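4. Thread and stitch appearance

4.1 Material

The still pictures used in this section come from the closures recorded at the Nemora and Ersoy sites. There were 50 closures in all, and after blurred and repeated pictures had been removed the set held 3,751 stills. Every closure was of a short, straight incision in soft tissue, made and closed in the same session, and every closure was done with single interrupted stitches. Continuous closures were recorded at Ersoy as well, but they are treated separately in Section 5 and are not counted here.

The thread was supplied by Radeo in one gauge and one colour. A dark thread was chosen at the planning stage after a short trial with an undyed one, which the readers often lost against wet highlights. With the dark thread the opposite fault appears: it is easily lost in shadow and in pooled blood, and both are common in the material. We return to this in 4.4.

Each still was read by two people working apart from each other, using the Drato sheet. The sheet asks for the state of the thread, the state of the wound edges and, where a closed line can be seen, the position and form of each stitch. It was written for readers who have closed wounds themselves, and we did not change the wording. Where the two readings differed they were compared, and if no agreement could be reached the entry was left blank. Blank entries are kept in the tables and marked as such.

4.2 The thread under tension

The first part of the sheet deals with the thread while it is still being handled. Readers had to say whether a visible length of thread was slack, taut or could not be judged. A taut thread was defined as one running straight between the two points where it meets something else, whether that is tissue, an instrument or a knot. A slack thread was one with any clear curve in it. The definition says nothing about force. A thread may be straight under a very light pull, and for that reason the sheet uses the word "straight" in its notes and keeps "tight" for the stitch itself.

Most of the disagreement between readers came from short lengths. If only a few millimetres of thread can be seen between a fold and an instrument, almost any thread looks straight. Longer lengths gave little trouble. Figure 3 was used in the readers' briefing as a clear case of a taut thread: the strand is thin, but it stands clear of the folds and can be followed by eye without help.
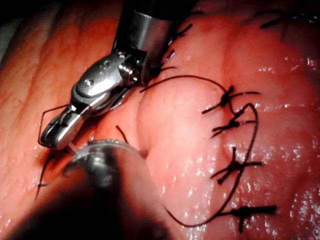
Figure 3. Thin black suture thread held taut near the serrated jaws of the instrument. Soft, rounded folds of tissue lie behind, with fine branching vessels to the left.

The same still shows two things that made the reading slower than we had planned. One is the tissue surface. Folded tissue does not offer a flat ground for the thread; it bulges, it shines, and its creases can be of much the same width as the thread. On smooth folds the readers had few problems. Where fine vessels cross the surface, as they do on the left of Figure 3, a vessel and a length of thread may run side by side for some distance, and in several stills one reader marked as thread what the other had marked as a vessel. Colour usually settles the matter, but colour is poor in the darker parts of a picture. Readers were told to follow any doubtful line to its end. Vessels branch and thread does not, so a line that divided was taken to be a vessel, and a line whose ends were both hidden was left blank.

The other is the small bright point. Pale specks close to the tips of an instrument can be the end of a needle, a glint on wet thread or a highlight on the metal. In Figure 3 there is a speck of this sort at the jaw tips, and it was entered as "not determined". We had hoped to use the position of the needle as a guide to the stage of the stitch, and the first version of the sheet had a box for it. The box was dropped in February, before the main reading began, when it became clear that too many entries would be guesses. The needle is now recorded only where its curve can be seen.

4.3 The closed line

The second part of the sheet deals with the wound after stitches have been placed. Readers marked the two ends of the incision, then the point at which each stitch crosses it, working from left to right as the picture is seen. From these marks we took the gaps between neighbouring stitches and the distance from the outermost stitches to the ends of the incision. All distances were expressed as a share of the length of the incision, and no attempt was made to turn them into millimetres. The tissue is curved and the viewing angle differs from one still to the next, so a figure in millimetres would look more exact than it is.

Spacing was called even if no gap in the line was more than half as long again as the shortest one. This is a generous limit. A stricter one was tried and gave results that changed with the viewing angle, which is of no use for comparing closures.

For each stitch the readers then noted its direction across the wound and the form of its knot and tails. Direction was entered as upright, slanting or lying along the wound. A well-placed interrupted stitch is usually expected to cross at something close to a right angle, but a slant does not by itself mean a poor stitch. The knot may have been drawn to one side, the tissue may have rolled under it, or the visible strand may be a tail and not the stitch at all. The readers were asked to describe the strand they saw and to leave its cause alone. 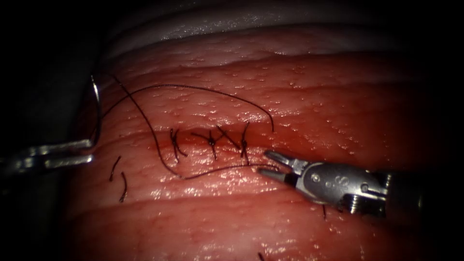 Figure 4. A short incision closed with four interrupted stitches in dark thread. The stitches are fairly evenly spaced, though their visible form differs from one to the next. A curved needle is held in the instrument on the left.

Figure 4 is typical of the better-lit stills of a closed line. Both readers found four stitches and both called the spacing even. The edges were entered as held together along the row. The forms of the stitches, on the other hand, were entered differently for each one, and this is common throughout the set. The leftmost is a small tangled cross with short ends on both sides of the wound, and the next is also a knotted crossing, with the ends angling out like an X. The third shows as a slanting strand. At the right-hand end the stitch stands almost upright with its knot on the line of the incision.

A knot lying on the incision was given its own code. Many teachers ask for the knot to be moved to one side of the wound, and the code was meant to show how often this had been done. We report it without a score. Seen from above, a knot that sits slightly to one side on a rounded surface can appear to lie directly on the line, and we have no second view for most of the stills.

Tails were entered as short, long or uneven. The sheet gives no fixed length for these, and the readers agreed between themselves that a tail should be called long if it could reach the neighbouring stitch when laid flat. By this rule most tails in the set are short. Long tails matter to the reading even where they do no harm to the closure — two tails crossing between stitches can easily be taken for an extra stitch, and the count of stitches had to be corrected for this reason in a small number of closures.

4.4 Light, moisture and shadow

The tissue in both figures is wet, and its shine has a direct effect on what can be read. On a finely bumpy surface such as that in Figure 4 the light breaks up into many small highlights. A dark thread shows well against these, so the bright middle band of such a picture is often the easiest part to read, in spite of the glare. Thread crossing the dull, deep red areas near the corners is much harder to follow.

Readers scored the lighting at the incision itself and gave no score to the rest of the picture. A still with black margins may be perfectly good if the wound is well lit, and a still that is bright overall may be poor if an instrument throws a shadow across the stitches. Instruments also hide tissue directly. Where one covered any part of the incision, the readers marked only the stitches they could see and entered the line as incomplete, even if an earlier still from the same closure made it plain how many stitches there were. Carrying knowledge over from one still to another was not allowed at this stage.

Blood along the wound gave the least reliable entries. It darkens the line of the incision, which helps in finding its ends, but it also hides the point where thread enters the tissue. Entry points were therefore dropped from the comparison between the two sites and are given in the supplement only for stitches where both readers had marked them. The supplement also lists the blank entries by closure, with the reason written by each reader in the notes column.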